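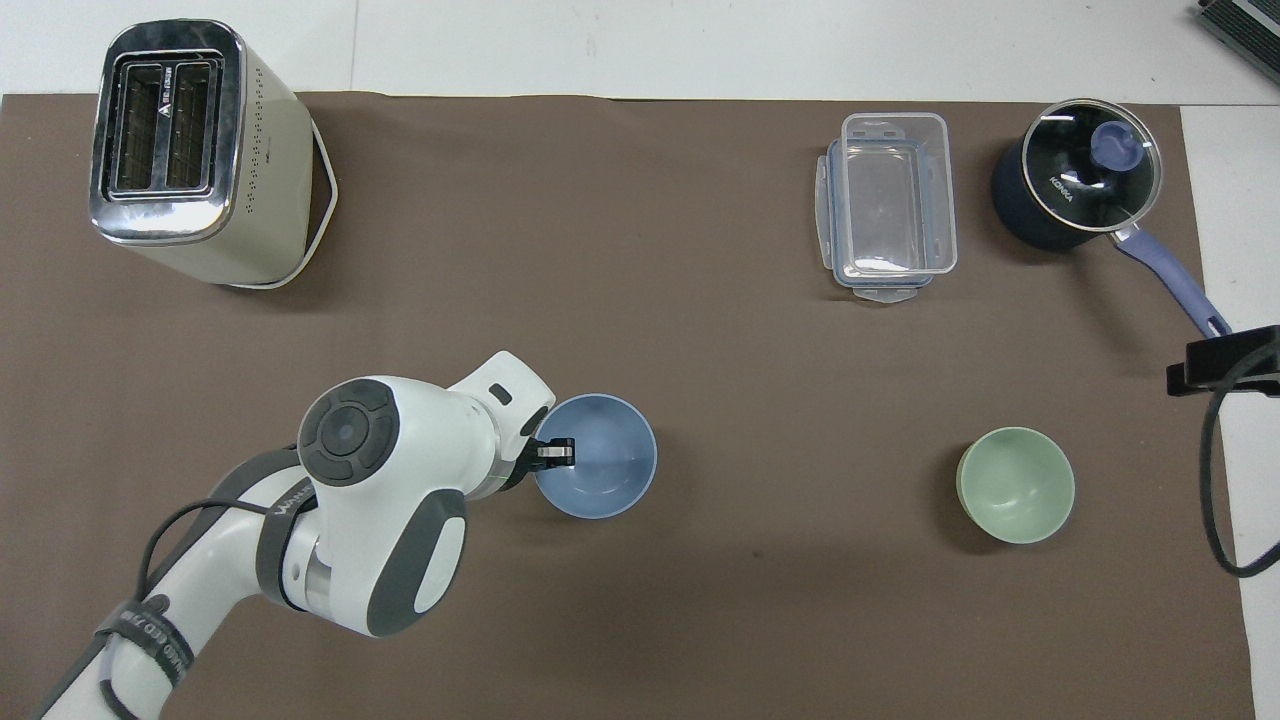 Photo: Spyros Kourkoulas

Lerkgate open day, August 15, 2026

I have wanted to get inside the old Lerkgate works for years, ever since I used to go past it on the bus to my gran's, so when the leaflet came through the door I had my name down before I'd finished my tea. Pelen, who share the building with a couple of smaller outfits, had thrown open both floors for the day, and the theme was the kitchen. Pots, boxes, toasters, bowls, all the things you handle every morning without looking at them properly. I was in heaven!

You go in through the loading bay, which still has its old weighing plate in the floor (I did stand on it, it no longer works), and then up a very steep stair to the long room where the tables are. The idea is simple. Everyday kitchen things get put out on brown paper, a few at a time, and you walk round and look at them as if you'd never met them before. I thought I'd be done in ten minutes and I was there until my feet hurt.

My favourite table was the one with the toaster. It's a cream two-slot one, with a chrome top so shiny that it throws the light back at you, and rows of tiny holes down the side that I could have stared at all afternoon. My own toaster at home is a black plastic thing full of crumbs and I came away feeling quite ashamed of it. On the same table was a light blue bowl with a lovely matt inside, the sort of blue you'd paint a bathroom, and I spent ages trying to think what I'd keep in it. Lemons, I decided. Or eggs.

Then there was a dark navy saucepan with KONKA on the glass lid, and a purply-blue knob on top. I wouldn't have put those two colours together in a hundred years and they look terrific. I'm a great believer in a glass lid. My mother's were all metal and she lifted them every two minutes to see how the potatoes were doing, which I'm sure is why we always ate late.

The clear food box with the snap-lock lid got more talk out of people than anything else up there. The woman next to me has a whole cupboard of boxes and not one lid that fits, and a man behind us joined in to say he'd solved that by throwing everything out and starting again with one size. We stood there for a good while comparing cupboards. I do like an outing where strangers start talking to each other about lids.

Downstairs, Vultix had a corner on handles and knobs, with a big tray of odd ones to pick up and try. You don't half notice the difference between a knob you can get hold of with a tea towel and one you can't. Rangel had the room next door and were doing the history of the building, with old wage books laid open under glass. At its busiest there were 400 people working at Lerkgate, and the canteen got through 2,000 rolls a week, all buttered by hand. I'd have liked a chair in that room, as the writing in the books is small and there's a lot of it.

The tea was good and strong, and the cheese scones had gone by the time I got down there, so go early if that matters to you. Entry was free and the guide booklet cost £2, and it has a map of the building as it was, with the old boiler house marked. The lift was out of use and the stairs really are steep, so do ring ahead if you'd struggle with them.

They're hoping to do another one next August with the top floor open as well. I've already asked for the leaflet, and I've bought some lemons.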